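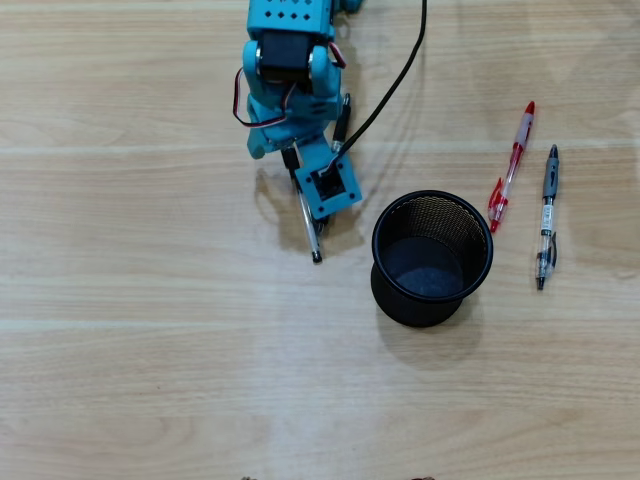
Pen over the tabletop, light wood with the grain running lengthwise.

Mesh pen cup from Drurnitz: does it earn its spot on the desk?
Reviewed by Elaine Fagundes, 21 July 2021

I have never believed in desk organizers. Most of them are a way to sell you a box for things that were fine in a drawer. So when the Drurnitz mesh cup turned up in the Vinport catalog with the words "restores calm to any workspace," I rolled my eyes and ordered one anyway, mainly because my old coffee mug had finally cracked.

It's a cup. Black wire mesh, solid rim, solid base. The catalog says it holds up to 13 pens, and maybe it does if they're all skinny and you never want to get one back out. I stopped well before that. Once it gets crowded the clips catch on each other and you pull up two when you wanted one.

The mesh is fine enough that regular ballpoints don't poke through the sides, which was my complaint with the cheap one I bought in Votthorpe years ago. You can sort of see what's in there, too. Sort of. Black pens against black mesh is still a guessing game, and anything small that drops to the bottom stays there until you turn the whole thing over.

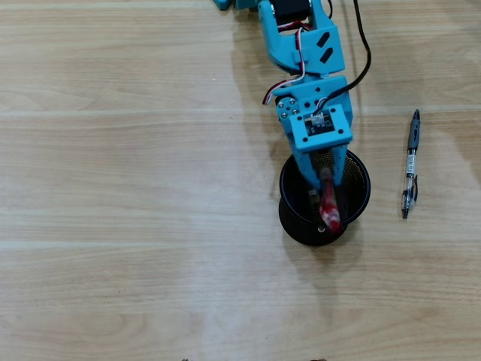 My other gripe is the lean. With only a pen or two inside, they don't stand up, they slump against the side at whatever angle they like. A narrower cup would fix that, or a divider, and I don't see why a company that writes so much about calm couldn't put one in. I've gone back to leaving my everyday ballpoint flat on the desk beside the cup, so you could say the product has failed at its one job.

Weight is okay. It hasn't tipped on me yet, though I wouldn't load it with scissors. The base has left no marks on my table so far, and I'll update this if that changes. Dust does settle in the mesh, and wiping it with a cloth mostly moves it around. An old toothbrush works better.

Would I buy it again? At the sale price, probably. At full price, no. The Thái cup my sister uses is taller and holds pens straighter, but it's ceramic and I know how that ends in my house.

Three stars out of five.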